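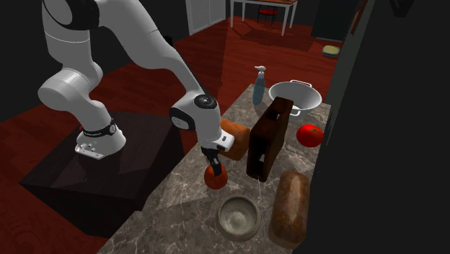 Tomato over the counter, loaf next to it. Marble-look stone.

Fridge or counter? Tomatoes AND bread, please settle this
Board: Kitchen Talk > Food Storage
Started by crumbdrawer, 27 Feb 2022

crumbdrawer
Posts: 163

OK so we moved in together last summer and it's been mostly great, but we have a storage problem. I grew up in a house where tomatoes sat on the counter and bread lived in a box. My other half grew up in a house where everything, and I mean everything, went in the fridge. Bread, tomatoes, peanut butter, onions, the good chocolate. I open the fridge to make a sandwich and it's like pulling bricks out of a snowbank.

I say cold ruins tomatoes. He says that's an old wives' tale and that mine get fruit flies (one time!!). I say the fridge makes bread stale faster and he just looks at me like I said the moon was cheese.

What do you all do? We buy most of our stuff at Farías, the produce market over on the east side, and the bread comes from the Plutley bakery, so this isn't bagged sandwich bread full of preservatives. It's a proper crusty loaf and it hurts me to see it in there next to the mustard.

oldstove_9
Counter for both. Next question.

beanpot
You're right about the bread at least. Fridge temperature is just about the worst for it, the starch firms up way quicker than it does on the counter. Freezer is fine, counter is fine, fridge is the bad middle. I slice the whole loaf the day I get it, freeze half in a zip bag, and leave the other half cut side down on the board with a towel over it. Toast from frozen and you can't tell.

Tomatoes I'm less strict on. Depends how ripe.

crumbdrawer
Cut side down with a towel! My grandmother did that and I'd totally forgotten. Doesn't the crust get soft under the towel though?

beanpot
A little by day two. I don't mind it. If you do, stick it in a hot oven for a few minutes before dinner and it crisps right back up. Splash of water on the crust first if it's gone really hard.

saltymargin
I'm going to be the unpopular one. I put tomatoes in the fridge and I've done it for years and I'll keep doing it. I live somewhere hot and humid and I don't run the air all day. In July my kitchen is basically a greenhouse. A ripe tomato on my counter has one good day and then it's got a soft spot with fuzz on it. People who say "never refrigerate a tomato" have nice cool kitchens, I guess. Good for them!

oldstove_9
Then buy fewer tomatoes.

saltymargin
I grow them. They don't ask me how many I want.

pantrymoth
lol saltymargin

I'm with you halfway. What I do is let them ripen all the way on the counter, and once they're dead ripe and I know I won't get to them, they go in the fridge, and I take them out well before I eat them so they're not cold. I did a side by side with my sister's tomatoes once and the ones that got chilled while they were still a bit pink were sad and mealy. The ones that were fully ripe first were pretty close to the counter ones. Not as good but close.

And never keep them in the fridge for more than a couple of days, the smell goes first. That's how I tell. If I can't smell anything at the stem end it's sauce.

crumbdrawer
That's kind of a compromise I could live with. Counter until ripe, then fridge. My worry is he'd hear "fridge" and stop listening.

turnipsofa
Stem side down, everybody. Seriously. Set them on the counter with the stem scar facing down and they keep longer, less moisture gets out and less junk gets in. If they still have the bit of vine attached, leave it on and put them stem up. I picked this up years ago and I get a few extra days out of them.

Also don't pile them. They bruise each other. One layer on a plate.

oldstove_9
Stem side down bruises the shoulders on the big ones. I've tried it. The shoulders are the softest part on anything heirloom. I put mine bottom down like nature intended.

turnipsofa
Nature intended them hanging off a plant, but OK. Put a folded dish towel under them.

oldstove_9
A towel. For a tomato.

turnipsofa
Yes a towel for a tomato, they cost more than steak at our market, they can have a towel

gladfork
Jumping in from the bread side. Does anybody use an actual bread box? I've been eyeing the Flestberg one, with the roll top, and I can't tell if it's worth the counter space. My kitchen is tiny. Right now the loaf just sits out in its paper bag and by the second day I could use it to hold a door open.

beanpot
I had the Flestberg for a while. It looks nice and the roll top is smooth, but I felt like it closed too tight for crusty bread. The crust went leathery and in summer I got mold. I ended up propping it open with a wooden spoon, and at that point why own a box. Gave it away. It'd probably be great for soft bread or bagels.

pantrymoth
Opposite experience! I've had mine for nine years and I love it. I keep the bread in its paper bag INSIDE the box, though. Maybe that's the difference? The bag soaks up the damp. And I wipe it out with vinegar every so often or it gets that old-crumb smell.

gladfork
Ooh, paper bag inside the box. I hadn't thought of doing both.

saltymargin
Wherever you put it, don't put it by the dishwasher or over the oven. I had mine right above the dishwasher vent for ages and couldn't figure out why everything molded.

crumbdrawer
...our counter by the dishwasher is the only free spot. Hmm. That may explain the fruit fly incident too.

milkcrate2
Can I ask a dumb one, does it matter what the counter is made of? We just had stone put in (Istedico did it, no complaints other than the dust) and it stays really cold this time of year. I set tomatoes right on it and I swear they take longer to ripen than they did on the old wood top.

turnipsofa
Not dumb. Stone feels cold since it pulls heat out of your hand, but after a while the tomato and the stone are both just room temperature. If it's slower, I'd bet your kitchen is colder or it's an outside wall. Winter tomatoes are picked pretty green anyway and some of them never really get there.

oldstove_9
More to the point, if that's real marble, don't cut tomatoes on it. Acid etches it. You get dull spots that never come out.

milkcrate2
Oh I know about the etching. We found out about the etching with a lemon.

beanpot
Lemon on ours too. Same weekend it went in. I cried a little – then I stopped caring and now it's just got marks all over and I like it fine.

gladfork
This thread is making me glad I've got the ugly beige countertop that came with the apartment.

pantrymoth
Back to ripening, if you want to speed them up, paper bag with a banana, folded over loosely. Check every day. I forgot one bag on top of the fridge once and I'm not going to describe it.

saltymargin
Same trick with an apple if you don't have bananas. Please don't do the windowsill thing, they get hot on one side and go soft before they color up.

oldstove_9
I've ripened tomatoes on a windowsill my whole life.

saltymargin
And you put them bottom down too, I remember :)

crumbdrawer
OK update. I read him most of this thread over dinner. He accepts the bread thing, reluctantly, after I told him he could have half of it in the freezer (he's happy as long as something is cold, I guess). For tomatoes we agreed on counter till they're ripe, then fridge if we can't get to them. He wants it noted that saltymargin is "the only sensible person on this board."

saltymargin
Tell him thank you

oldstove_9
Tell him he's wrong.

turnipsofa
Did you move the bread away from the dishwasher?

crumbdrawer
The toaster and the bread swapped places. The toaster cord doesn't quite reach now so there's an extension cord situation I need to deal with. Also does anyone know about onions? He still has them in the crisper and I'm afraid to bring it up so soon.

beanpot
Onions somewhere dark and dry, and away from the potatoes. They make each other sprout.

pantrymoth
I've kept onions and potatoes in the same basket forever and never had a problem, for what it's worth.

beanpot
You must eat potatoes faster than I do.

gladfork
Half an onion goes in the fridge though, right? Wrapped? Mine stinks up the butter every time.

turnipsofa
Glass jar with a lid. Plastic wrap does nothing. And start a new thread for onions, that one's going to get ugly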